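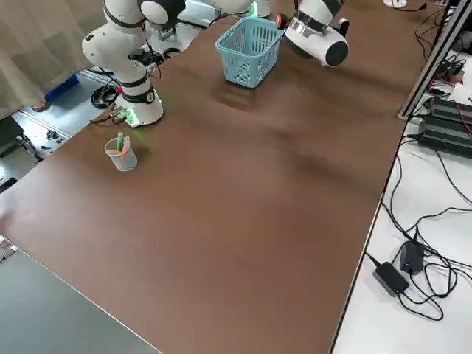
18 May 2007. The softball game is three weeks off and I have now asked every person I know for money, including my dentist, while his hands were in my mouth. We're playing Gernar again, the whole game is for new lights at the Valville field, and somehow I said yes to being the one who collects the pledges. I walked over after work to see what the rain had left us. The infield has dried out to pretty much the brown of that tabletop up there, faint wrinkles across the middle and everything, and I stood on it in my office shoes and felt happier than I have all week. I love that field. The dip behind second is still there and I'm still going to fall in it.

So, money. We're at $1345 as of tonight, which is way better than I thought we'd be. A big chunk of that is Nabila, who got her whole office to pledge by the run. I tried to explain to her that we scored two runs last October and she said fine, then they can pledge more per run. I don't think she has ever lost an argument. Gilang's pledge is by the strikeout, and he means ours, so I'll be costing him plenty all by myself.

The other news is the prize. Marlina talked the people at Mudaliar (the sporting goods place next to the bank) into giving us a glove and a bat to raffle off, and on top of that the winner gets to coach third base for an inning. A real inning, in the real game! I thought it was a terrible idea and then I bought five tickets. Zihan wants to know if the coach is allowed to send runners home on anything at all and Marlina said yes, it's their inning, and now Zihan is worried because she'll probably be the runner.

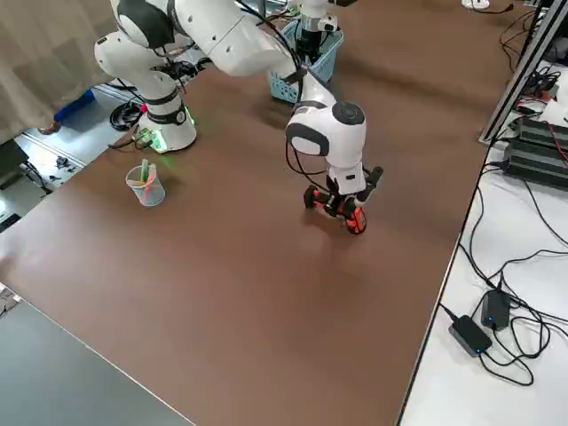 Orange and black, just off the tabletop.

Practice was last night. I went two for I don't want to say. Irfan threw batting practice for an hour and a half and his arm must be hanging off him today, but he gets it over the plate every single time, and when he's pitching to you like that you start to think you're good. Then Zihan took over and I remembered. She has this slow one that goes up practically over the backstop and I swung so early I could have sat down and waited for it.

We still don't have a shortstop. Irfan's cousin was going to do it but he has a wedding, and the fellow he found to fill in has a bad knee. Marlina says she'll play there if she has to. She'd be fine! She has better hands than any of us, she just doesn't like throwing to first because first is me. I told her I've been practicing my stretch in the kitchen and she didn't say anything for a while.

Shirts. We had a long fight over shirts (by email, the worst kind). Gilang wanted the names on the back and that would have been another $400, and I said that's $400 of lights, and then everybody had an opinion. We're getting plain ones with numbers. I asked for 11 and I think I'm getting 7. Whatever. Gernar will turn up in those matching striped things with the socks, they always do, and they'll beat us with their socks pulled up to their knees.

What else. Called Garna about the food and left a message. Last year they did the sausages and ran out in the fourth inning, and people were not nice about it, so I want to get the order in early. Need to call again tomorrow, and find out who has the key to the equipment shed, and get the bases back from Nabila's trunk. She's been driving around with them since October — she says her car corners better.

I sat on the bleachers for a bit before I came home. Some kids were out in left field throwing a tennis ball to a dog and it got too dark to see it, so they quit and went home, and I thought well, there you go, lights. I might use that when I go hit up my landlord. He played some ball in school and he always brings it up, so I figure he's good for twenty, maybe thirty if I let him tell the story about the triple.

My shoulder hurts. I put ice on it, then I ate the popsicle I'd been using for ice. Two more practices before the game and I'm going to try hitting from a little farther back in the box like Irfan said. Also I have to write the thank you notes, I've done four, and my handwriting was already going by the third one.

Bed. Oh, and I forgot, Gilang sold a raffle ticket to the umpire. I need to ask Marlina if that's allowed.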